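Julden Manipulation Laboratory
Pre-Session Inspection Checklist with Comments: Hand-Held Gripper Demonstrations
Study: Plavus, bin placement and retrieval
Form revision 6

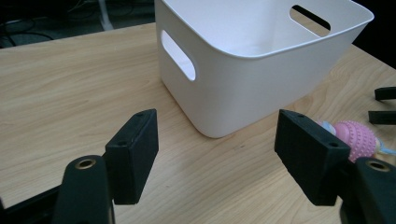
Inspected by: Lucrezia Colombo
Reviewed by: Gareth Sugden
Date of inspection: 6th June

Scope

This checklist applies to every recording session in which an operator collects demonstrations with the hand-held grippers for the Plavus study. The study compares two ways of training a placement policy: one from demonstrations recorded at a fixed bin position, the other from demonstrations in which the bin is moved between trials. The comparison holds only if hardware and table conditions are the same in both arms of the study. Items are marked Pass, Pass with comment, or Hold. A session may not begin with any item on Hold.

Section A. Grippers

A1. Finger pads seated squarely and screws tight.
Result: Pass.

A2. Pad faces free of dust, adhesive and loose material.
Result: Pass with comment.
Comment: Wipe with a dry cloth only. Solvent was used on one pair during the pilot and the contact behavior of those pads changed enough that the trials had to be set aside.

A3. Jaws open and close through full travel without binding.
Result: Pass.

A4. Brass-colored ring inserts in the gripper arms seated and not rotating.
Result: Pass.

A5. Jaw width calibration run on each gripper and file saved under the session number.
Result: Pass with comment.
Comment: The first calibration on the left unit was rejected by the Kettle software and repeated. The second was accepted. Both files have been kept. Mr. Sugden asks that rejected files not be deleted in future sessions either.

Section B. Table and objects

B1. Tabletop stable, level and clean.
Result: Pass with comment.
Comment: Small specks on the surface do not prevent a session. Anything that can be felt with a fingertip should be removed.

B2. Storage bin undamaged; rim and handle openings free of sharp edges.
Result: Pass.
Comment: Use the white plastic bin for both arms of the study. The Gindutari bin has a different wall angle and is reserved for the transfer test in September.

B3. Bin rests flat and does not rock when pressed at a corner.
Result: Pass.

B4. Toys and other small objects free of cracks, loose parts and sharp seams.
Result: Pass with comment.
Comment: Raised and bumpy surfaces are to be checked by hand. A worn surface changes how the object sits between the pads and should be reported to Benedito Amaral before use.

B5. Starting layout matches the layout card for the trial block.
Result: Pass.

Section C. Floor, cables and lighting

C1. Cables behind the table kept clear of the operator's standing area.
Result: Hold, cleared before start.
Comment: Cables were lying in loops on the floor past the far edge of the table. They did not cross the standing area at inspection, but an operator reaching around the bin could step toward them. Gonçalo Ramalho moved and secured them, and the item was inspected again — this time as Pass. Please use the floor clips.

C2. Stands upright and stable when touched.
Result: Pass.

C3. Lighting even, with no hard shadow across the work area.
Result: Pass.

Section D. Operator

D1. Operator briefed on the stop call and on keeping fingers clear of the jaws.
Result: Pass.

D2. Rest break scheduled within the session.
Result: Pass with comment.
Comment: Two breaks are now required. In the pilot, placement errors rose toward the end of long blocks in both arms of the study, and the effect could not be separated from operator fatigue.

Section E. Data

E1. Clock synchronization confirmed between both grippers.
Result: Pass.

E2. Storage space sufficient for the full session of 72 demonstrations.
Result: Pass.

E3. Failed demonstrations labeled and retained.
Result: Pass with comment.
Comment: Dr. Ashraful Weerasinghe has confirmed that failed trials will be reported with the main result. Operators must not repeat a trial in order to replace a failed one.

Outcome

Session released following correction of item C1. The signed copy is to be filed with the calibration records, and questions on Section E should be sent to Dr. Weerasinghe before the next session is scheduled.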